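ok so our gripper result finally held up on a rerun and I get to talk about it. thread, because I can't do short

background for the new people: we collect demos with a hand-held gripper. You squeeze it, you do the task, the recording gets turned into training data. No arm in the room while you do it. The arm comes later, at test time.

our question was kind of boring. Do the moments where the gripper holds nothing matter? Most people I know trim them. We trimmed them too, for all of last year

Kazimiera Jakubowski kept saying we were throwing away the approach. I kept saying we were saving disk space. You can guess who is first author
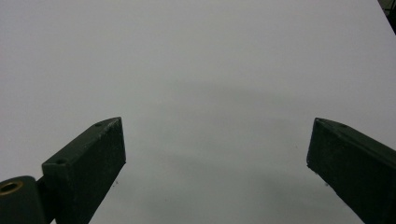 Methods stuff

fingers open, pale surface, nothing between the tips. Our old script would've dropped every bit of footage like this before training ever saw it

so we trained two policies on the same 572 demos. One got the trimmed version, the other got everything, empty parts included. Same network, same training budget, same seeds. Zofia Śliwiński set up the splits so I couldn't mess with them (fair!)

test was 83 trials each on the Barkon tasks, with objects put down in spots neither policy had trained on. The untrimmed one did better on all 4 tasks. The gap was biggest on the small flat stuff, where you have to line up before you close

what I think is going on — the trimmed policy never learns what "not there yet" looks like. It closes early. You watch it grab air next to the thing and then carry the air very carefully to the bin

caveats!! one gripper design, one lab, and the people doing demos were mostly us. I would not bet my lunch on this transferring to the Ulinix setup until someone tries it

also we tried keeping only the last 9 frames before contact, as a compromise. Better than trimming, worse than keeping it all. I really wanted that one to work, the storage bill is ugly

writeup goes up in May if the plots behave. Trimming script comes with it, plus the flag that turns it off — I'd start with it off

someone asked if we used Pultevora for the labeling. No, by hand, and my wrist has opinions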